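Plurkholm Hand-Guide Kit
Teach a pick by hand, or drive it from across the room

Item no. 415
Sold by Nollmont
Ships in 10 working days

I've been selling teaching gear for a good while now and this is the kit I keep setting up for people who swear they'll never get along with a pendant. You clip the Plurkholm handle on above the gripper, press the thumb button, and the arm goes slack enough to push around with one hand. Move it where you want it, let go of the button, and it holds. The path gets saved as you go (joint angles, gripper opening, timing, the lot) and you can play it straight back at whatever speed you dare!

If you'd rather keep your hands off the arm, take the handle off and plug it into the desk cradle. Same button, same recording, only now you're steering remotely. I like it for small light stuff like cups, where leaning on the arm tends to shove everything a bit too far and you end up chasing the thing over the table.
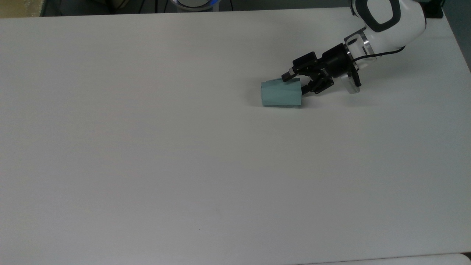 Can I mix hand guiding and remote control in one recording?
Each recording uses one mode from start to finish, but you can join recordings in the Bruron software afterward and it blends the two where they meet.

Cups are what I'd start with, by the way. They tip, they roll, they have an inside and an outside, and you can grab one in a bunch of different ways. Do a dozen takes from different spots before you try anything fancy. When I was learning I recorded the same grasp over and over from one position and then wondered why playback fell apart when I moved the cup a hand's width. Spread them out!

What's in the box
Plurkholm handle with thumb button
Desk cradle
Clamp ring (fits most round wrists, check yours first)
Cable, 500 cm
Bruron recorder license, one seat

The handle weighs 228 grams, so put that into your payload setting before you hand guide or the arm will sag on you while you're teaching. It's an easy step to skip. The cable is long enough to run back along the arm with slack to spare, just leave a decent loop at the wrist so it doesn't pull tight when you twist.

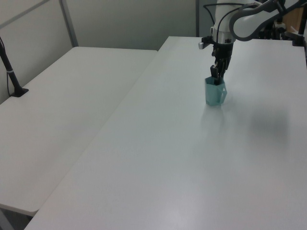 Berchtold wrote in to say that going in from the top with the fingers inside the rim gave much steadier playback than grabbing the outside, and that slowing down for the last little bit before closing made the biggest difference of all. I've been passing that tip along since January.

Spare clamp rings and extra seats are on the accessories page.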